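Chapitre 5
Exposer le son : l'écoute dans la salle d'exposition

Objectifs du chapitre
Distinguer une œuvre sonore d'une œuvre accompagnée de son.
Décrire un dispositif d'écoute à partir d'une fiche technique.
Rédiger une notice courte pour une pièce sans image.

Un tableau se regarde à la distance que l'on veut et pendant le temps que l'on veut. Une pièce sonore impose sa durée, et elle passe sous les portes. Le commissaire qui place deux œuvres sonores dans des salles voisines doit donc régler une question que l'accrochage ne pose pas : laquelle entendra-t-on depuis l'autre ?

Les réponses varient selon les lieux. Certains musées imposent le casque. D'autres posent de la moquette, tendent des rideaux lourds ou alternent les diffusions. Le casque protège l'œuvre voisine, mais il isole le visiteur et change la pièce : une composition prévue pour quatre haut-parleurs perd sa place dans l'espace dès qu'on la réduit à deux écouteurs.

Nous suivrons dans ce chapitre une installation de Danish Jadoon, Kereama, montée en mai à la galerie Wekano. La pièce dure 60 minutes et tourne en boucle. Elle n'a ni début annoncé ni fin marquée — le visiteur entre quand il entre. L'artiste a refusé les bancs et demandé que la lumière reste celle du jour. La fiche technique, reproduite en 5.2, tient en une page et ne dit presque rien du contenu sonore. On y trouve surtout des niveaux, des distances et une consigne sur la porte.

La section 5.1 revient sur le vocabulaire : source, diffusion, seuil, masquage. La section 5.3 compare Kereama à Bilby, pièce plus ancienne du même artiste, conçue pour le casque. 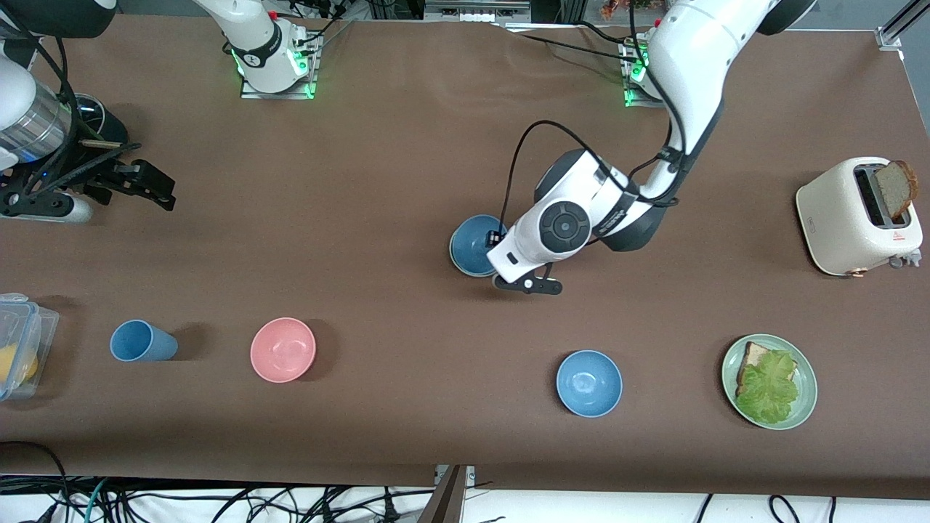
Fig. 5.1 — Bras articulé blanc et bol bleu sur une table brun foncé.

Avant de lire la suite, choisissez une salle que vous connaissez bien et restez-y cinq minutes sans parler. Notez les sons dans l'ordre où ils vous parviennent, puis classez-les selon leur provenance : intérieur, extérieur, indéterminé. Gardez cette liste, elle servira à l'exercice 2.

5.1 Quelques termes

On appelle source l'objet ou le corps qui produit le son. Dans une installation, la source est souvent cachée, et le visiteur la cherche des yeux avant d'écouter.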